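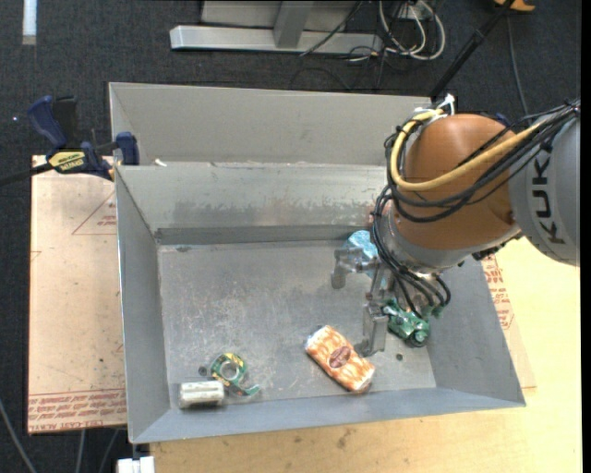 4.2 원격 조작에 의한 파지 동작 교시
본 절은 Plema 교시 소프트웨어와 Wuisan 원격 조작 핸들을 사용하여 빈 피킹 동작을 기록하는 절차를 설명한다. 기록된 동작은 시연 단위로 저장되며, 학습용 데이터 세트에 등록하기 전에 4.3절의 검수를 거친다. 빈은 작업대에 바 클램프로 고정하고, 대상물은 형상과 표면이 서로 다른 것을 섞어 배치한다. 광택 포장지로 싼 소형 봉지, 롤 형태의 물체, 짧은 원통형 물체를 함께 두는 구성이 이에 해당한다. 봉지류는 바닥에 납작하게 놓이면 파지점이 제한되므로 시연 횟수를 다른 대상물보다 많이 배정한다.

4.2.1 사전 확인
1. 암의 동작 모드가 수동 저속으로 설정되어 있는지 확인한다.
2. 비상 정지 버튼을 누른 후 해제하여 정지 회로의 동작을 점검한다.
3. 빈의 모서리를 손으로 밀어 흔들림 여부를 확인한다. 흔들리면 클램프를 다시 조인다.
4. 손목부 케이블의 여유 길이를 확인한다. 손목 축을 양방향 한계까지 천천히 회전시켜 케이블이 당겨지거나 그리퍼 핑거에 걸리지 않아야 한다.
5. 제어 화면에서 [장치] > [핸들]을 선택하고 연결 상태가 "정상"인지 확인한다.

주의: 빈 안에 손을 넣을 때는 반드시 서보 전원을 차단한다. 일시 정지 상태에서는 핸들 입력이 남아 있을 수 있다.

4.2.2 시연 기록
1. [새 시연]을 선택하고 대상물 이름을 입력한다.
2. 핸들의 인에이블 스위치를 중간 위치까지 누른다. 스위치를 놓거나 끝까지 누르면 암이 정지한다.
3. 암을 대기 위치에서 빈 위쪽으로 이동한 뒤 [기록]을 누른다.
4. 그리퍼를 대상물 위로 내린다. 핑거가 빈의 경사진 측벽에 가까워지면 손목 각도를 먼저 조정한 다음 하강한다.
5. 핑거를 닫고 3초간 유지한다. 이 구간은 파지 판정에 사용되므로 핸들을 움직이지 않는다.
6. 대상물을 수직으로 들어 올려 배출 위치로 옮기고 핑거를 연다.
7. 암을 대기 위치로 복귀시키고 [기록 종료]를 누른다.
8. 같은 대상물에 대해 위치와 방향을 바꾸어 5회 반복한다.

참고: 파지에 실패한 시연은 삭제하지 말고 "실패"로 표시하여 저장한다. Girthorpe 학습 모듈은 실패 구간을 별도로 분류한다.

참고: 한 시연의 최대 길이는 2,000프레임이다. 한도를 넘으면 기록이 자동으로 종료되고 해당 시연은 "미완료"로 저장된다.

4.2.3 접촉 시 조치
핑거가 빈 바닥이나 측벽에 닿으면 핸들에 진동이 전달된다. 이때 하강 입력을 중단하고 암을 수직으로 올린다. 측면 방향으로 빼내면 핑거 끝이 손상될 수 있다. 오류 코드 2,464가 표시되면 다음 순서로 복구한다.
1. 인에이블 스위치를 놓는다.
2. 서보 전원을 차단하고 핑거의 휨과 체결 상태를 점검한다.
3. [오류 해제]를 누른 후 서보 전원을 투입한다.
4. 저속으로 대기 위치까지 이동한다.
5. 클램프와 빈의 위치를 확인한다. 빈이 밀렸으면 좌표 보정을 다시 실시한다.

주의: 오류 해제 직후에는 핸들과 암의 기준 자세가 일치하지 않을 수 있다. 화면에 "동기화 완료"가 표시될 때까지 인에이블 스위치를 누르지 않는다.

4.2.4 저장
시연 목록에서 기록한 항목을 선택하고 [저장]을 누른다. 저장 경로의 기본값은 Greltby 제어기의 내부 디스크이며, [설정] > [저장소]에서 변경할 수 있다. 저장 중에는 제어기의 전원을 끄지 않는다.

개정일: 2025. 9. 5.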